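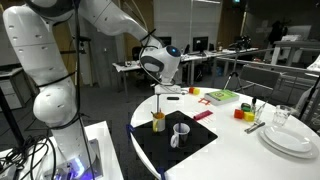 Perguntas frequentes sobre a mesa redonda partilhada

Última atualização: 7 de novembro de 2019. Texto de Thirumalai Chacko, com correções de Chalerm Limsakul.

Para que serve a mesa redonda?

É a mesa onde ficam as coisas pequenas que toda a gente usa: canecas, livro, pente, blocos, um prato pequeno. Quem precisa de alguma coisa tira, usa e volta a pôr. Não é mesa de refeições nem de trabalho demorado. Para isso existem as bancadas do fundo, que se reservam na folha da entrada da sala Folwood.

Quem pode usar?

Todas as pessoas com cartão da Botwood, incluindo quem está de passagem. Os visitantes pedem primeiro a quem os recebe.

Onde se pousam as canecas?

Sempre em cima do tapete preto. O tampo é brilhante e as marcas redondas de café custam a sair, sobretudo quando secam de um dia para o outro. Se o tapete já estiver cheio, leve a sua caneca para a copa. Não a pouse ao lado do livro.

O tapete pode ser mudado de sítio?

Pode ser rodado, desde que continue todo o espaço de que as canecas precisam apoiado no tampo. Uma ponta a passar um pouco da borda não faz mal. Nunca pouse nada nessa ponta.

As canecas têm dono?

As que estão na mesa são comuns. Quem traz uma caneca de casa deve escrever o nome por baixo, com marcador, e guardá-la no armário da copa. Em outubro juntámos as que ninguém reclamou e passaram todas a comuns.
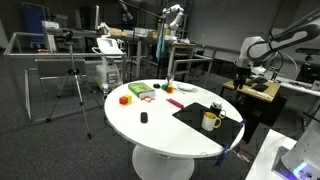 As canecas comuns lavam-se à mão, com a esponja amarela da copa, e voltam secas. A máquina de lavar loiça gasta-lhes a cor por dentro e por isso deixámos de a usar para elas – continua a servir para pratos e talheres. Uma caneca com a asa partida vai para o lixo, mesmo que ainda segure o café. Avise depois o Chalerm, que trata das substituições.

Posso levar o livro?

Pode lê-lo na sala. Para o levar para fora, escreva o nome e a data na folha da entrada e devolva-o ao fim de 10 dias, no máximo. Deixe-o fechado e deitado. Aberto e virado para baixo, a lombada acaba por ceder.

E o pente?

O pente cor-de-rosa é usado para separar fios e fitas e não para o cabelo. Se encontrar cabelos nele, lave-o com água morna e detergente antes de o voltar a pôr na mesa.

Os blocos coloridos são brinquedos?

Servem para várias coisas, e as crianças que vêm nos dias de visita também lhes mexem. Podem ficar juntos ou separados. Só pedimos que não fiquem em cima do tapete, onde uma caneca pousada à pressa pode apanhar um deles por baixo e tombar.

Qual é a ordem certa dos objetos na mesa?

Não há uma ordem fixa. Há três hábitos que convém manter: canecas no tapete, livro para o lado de trás, nada a menos de uma mão da borda. O resto fica como calhar. Já tivemos uma planta da mesa, desenhada para o projeto Ruangrit, mas deixou de ser seguida ao fim de poucas semanas e foi retirada da parede.

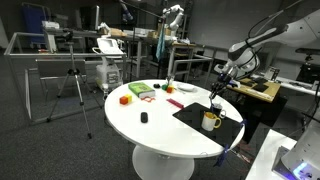

Com que se limpa o tampo?

Com um pano de microfibra ligeiramente húmido e uma gota de detergente neutro. Tire primeiro os objetos, levante o tapete e passe o pano do centro para fora. Seque logo a seguir. Não use esfregão, álcool nem o spray Voltton, que deixa o brilho baço.

E o tapete preto?

Sacode-se ao fim do dia e lava-se com água fria quando tiver nódoas. Seca estendido, nunca dobrado, porque o vinco faz oscilar as canecas. Enquanto seca, as canecas esperam na copa.

A mesa abana. O que faço?

Veja se a base está bem assente na alcatifa. Quase sempre basta rodar a mesa um pouco, com duas pessoas e sem nada em cima. Se continuar a abanar, ligue para a extensão 116.

Entornei café na alcatifa. E agora?

Carregue com papel absorvente, sem esfregar, e ligue também para a 116. Quanto mais cedo, melhor – depois de seca, a mancha já só sai com a limpeza geral.

Quanto tempo ficam guardados os objetos esquecidos?

Até ao fim do mês. Vão para a caixa dos perdidos, junto à porta, com um papel a dizer quando foram encontrados. Carteiras, chaves e telefones seguem no próprio dia para a receção.

Posso acrescentar coisas à mesa?

Coisas pequenas, leves e que sirvam a mais gente, sim. Deixe o nome na folha da entrada. Facas, frascos de tinta, velas e plantas ficam de fora.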